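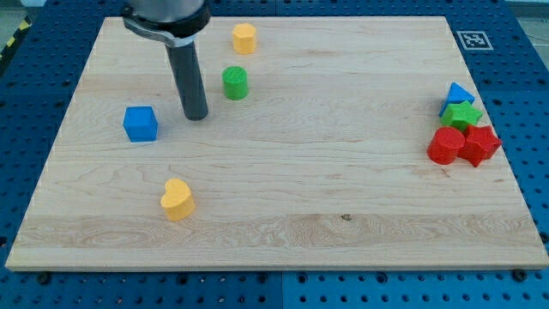

Rod tool over the maple board, shape blocks spread out, one group close together at the right.

Pushing blocks by teleoperation: separate the pile first or go around it?
Board index > Teaching by demonstration > Tabletop tasks

kesetti_arm
Hello everyone. I am recording demonstrations for a pushing task and I would like your opinion before I record more of them. The tool is a plain rod that points straight down, so there is no grasping, only pushing. The instruction is a short sentence, for example "move the blue cube next to the yellow heart." I drive the arm from a joystick and I look at the table directly, not at a screen.

My problem is the group at the right side. The two stars, the red cylinder and the blue triangle are close together there. If the instruction is about one of these blocks, I must decide: do I first break the group with some small pushes and then do the task, or do I find one good angle and push only the block I need? Until now I did both, depending on my mood, and I am afraid that this is bad for the training. I have 364 episodes from this month and I did not write down which style I used.

Parnar
Mixed style is worse than either style. I had the same thing with drawer closing. Half of my demonstrations touched the handle first and half did not, and the policy went to the middle and waited there like it could not decide. Choose one and write it on paper next to the joystick.

For your case I would always break the group first. One push into it, back off, look, then do the task.

thai_no_accent
I do not agree with Parnar. If you always break the group, the policy learns that every group must be broken, also when the instruction is about the blue cube on the other side of the board. I saw this in our lab. The arm went to disturb blocks which had nothing to do with the sentence. We had to throw away 20 episodes and record them again with stricter rules.

Parnar
Then your instructions were not connected well to the start of the motion. I said to break the group when the target is inside it. I did not say always always.

thai_no_accent
You wrote "always break the group first." But OK, with this condition we are closer.

kesetti_arm
Thank you both. With the target inside the group, what do you do with the stars? The cylinders slide in a good way, but when I push a star on one of its points it turns and goes to the side. I often need three or four corrections. Should I keep these corrections in the data or cut them out?

Korberg_lab
Keep them, please. Corrections are the most useful part of the recording. A policy which only saw clean pushes does not know what to do after the first bad one. I cut mine out in my first project because I was ashamed of how they looked, and I paid for this later.

But there is one thing I would remove: the pauses. When you stop to think, the arm stands still above the board, and if you have many such frames the policy learns to stand still too. I drop everything where the command is zero for longer than 2 seconds.

Parnar
+1 for the pauses.

thai_no_accent
For the stars, I try to put the rod in the inside corner between two points. It holds there much better. From above the block it is difficult to see this corner, so I come down a little farther away and move in slowly. Also check your rod height. If the tip is too low it scratches the wood, and if it is too high the flat pieces can tip over when you push.

kesetti_arm
The inside corner is a good trick, I tried it just now with the green star and I needed only one correction. I will use this rule: target in the group means one opening push, target outside means I do not touch the group. Corrections stay, long pauses go out.

What about the old episodes? I can watch them and label the style by hand, but it is slow work.

Korberg_lab
Label them. You can do it at fast playback, you only need to see the first contact. I did 2839 in September with a keyboard shortcut for each class, and it was boring but possible.

Parnar
I would delete them and record new ones with the rule. With joystick practice you are faster now than you were at the beginning.

kesetti_arm
I will label a part of them first and see how many follow the rule by luck. I will write here when I have the number.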